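Ticket: Gripper drifts when recording resumes after a pause (simulated teleop, armchair scene)
Project: Maurya
Component: remote control / demo recorder
Opened: 08/09/2018
Status: Resolved
Priority: Normal

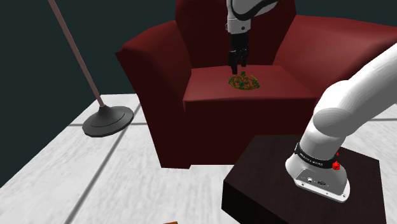
Armchair scene, gripper open over the crown, arm base on the dark table.

Reported problem

Operator is recording demonstrations of the "lift crown from chair" task by remote control. The arm follows the hand controller normally at the start of a session. If the operator pauses the recording with the foot pedal, puts the controller down, and then picks it up and resumes, the gripper moves sideways by itself for a moment before it starts following again. In most cases it moves toward the left armrest. On this task that is enough to miss the crown or push it across the cushion.

Does not happen on a fresh start. Does not happen if the operator pauses but keeps holding the controller still.

Setup

Simulator: Doven, current release branch
Remote control bridge: Romthorpe
Scene: armchair, arm on block table
Control: position and rotation from hand controller, clutch on trigger, gripper on thumb button
Control rate: 20 Hz
Workstation: Hendness lab, desk 2

Steps to reproduce

1. Load the armchair scene and home the arm.
2. Squeeze the clutch and bring the gripper over the crown with the fingers open.
3. Press the pedal to pause. Release the clutch.
4. Set the controller on the desk and wait a few seconds.
5. Pick it up in a different position, press the pedal, squeeze the clutch.

Expected: gripper stays where it is and follows new hand motion from there.
Seen: gripper slides sideways, then follows.

Log

Entry 1
Reproduced on the first try. Tried it with the chair removed and only the table left in the scene, same result, so contact with the cushion is not the cause. Put the chair back.

Entry 2
Checked whether this is a tracking problem. Recorded the raw controller pose with the arm disconnected. The pose is clean through the pause and after. No dropouts and no jumps apart from the real motion of the hand. Changed the battery in the controller anyway. No change.

Entry 3
Asked the operator to repeat step 5 but hold the controller in the same position as before the pause. The slide almost goes away. When the controller is picked up far to the left, the slide is large and to the left. When it is picked up to the right, the slide is to the right. The size of the slide follows how far the controller moved while paused.

Looks like the reference pose is not being reset on resume.

Entry 4
Read through the clutch code in Romthorpe. On a clutch squeeze it stores the controller pose and the gripper pose as the zero point, and all motion after that is relative to it. That part is correct. The recorder pause also stops the pose callback. When the pedal is pressed to resume, the callback restarts and the first message it handles can be one left in the queue from before the pause. If the clutch is squeezed quickly, the zero point gets taken from that old message. The next message has the true pose, and the difference between them is sent to the arm as a motion command.

The speed limit in Doven then spreads the motion over several steps. That explains why it looks like a slide and not a jump.

Entry 5
Tested this by waiting before squeezing the clutch after the pedal. With a wait of a full second there is no slide. Squeezing right away brings it back every time.

Workaround for operators until the fix is in: after resuming, wait one second before squeezing the clutch. Do not resume with the clutch already held. Sent to everyone recording on Maurya.

Entry 6
Patch written. Changes:
- The pose queue is emptied on resume.
- The clutch ignores any pose message with a time stamp older than the resume event.
- If the clutch is already held on resume, it must be released and squeezed again before the arm will move.

The third item was not in the original report, but it had the same fault and was easier to trigger by accident.

Entry 7
Operator tested the patch over a morning of normal recording. No slides. One complaint: with the clutch held on resume, the arm now does nothing and gives no sign of why. Added a short beep and a line in the status bar, "release clutch to continue."

Entry 8
Went back over the demonstrations already on disk. There are 395 in the armchair folder. Wrote a script that looks for gripper motion right after a resume event where the logged controller pose is steady. It flagged 98. Watched a sample of the flagged ones. In several, the operator corrected the slide and still picked up the crown, so the success label is right but the path has a sideways bump in it just above the seat.

These should not go into training as they are. A policy trained on them may learn the bump. Flagged files moved to a separate folder and marked "resume_slide." Nothing deleted.

Entry 9
Question from the training side: can the flagged files be trimmed and kept? For files with a single pause, yes, if the part before the pause is dropped and the recording starts once the arm is following again. The start pose will then be over the chair and not at home, so they need the "partial" tag. Files with more than one pause are not worth the time. Record those again.

Entry 10
Patch merged to the Romthorpe main branch. The sideways check now runs each time a demonstration is saved and shows a warning if it finds a match. The operator can keep or discard the take at that point.

Resolution

Cause: old pose message used as the clutch zero point after a recorder pause.
Fix: queue emptied on resume, old messages rejected, clutch must be squeezed again.
Data: flagged demonstrations set aside, single-pause files to be trimmed, others to be recorded again.

Still open, moved to its own ticket: the same queue is used for the gripper thumb button. A button press made during a pause might be carried out on resume. Not seen so far, but not tested either.

Reopen this ticket if the slide comes back on any scene. Attach the raw controller log along with the demonstration file, and note how long the pause was.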